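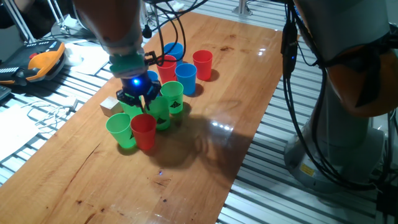
Planning and budget questions for a two-arm tabletop cell

Maintained by Hadiza Haruna, Flitcombe equipment planning. Prices and forms are kept on the purchasing page.

What does the standard request cover?
Two arms, one gripper per arm, the slotted aluminum frame, a teach pendant and the controllers. The tabletop is ordered separately. Any flat board that can be clamped to the frame will do.

Which budget line do the test objects go on?
Consumables. Plastic cups and small wooden blocks are cheap, but they still need a line. Buy cups of one size in several colors. If the task depends on telling cups apart by a printed mark, order the marked ones in the same batch.

Can we order one arm now and the second later?
Yes. Order the full-length frame with the first arm. Kanditz quotes 9 weeks for a second arm and 24 weeks for a replacement frame.

Is a glossy tabletop acceptable?
For hand-guided work, yes. If cameras will be used, note that polished wood reflects overhead lights as bright spots. Allow for a matte board or diffused lighting in the first quote. Refinishing a board later takes the cell out of use.

How much cable should be allowed?
Measure with the arm at full reach, then add slack for the loop from the upper link. Hangers and sleeves are not in the Kanditz kit. Use part group 251 in the Fokow catalog.

Does the pendant need a holder?
It is optional. Without one, the pendant ends up lying on the frame. Add the bracket if the cell is shared between groups.

Who approves the request?
Treasa Doherty signs for anything with a powered arm. Grippers bought as spares go through the normal route.

What is the service interval?
Adeleke services both arms on one visit, 4 times a year. The contract renews in February and is billed per cell.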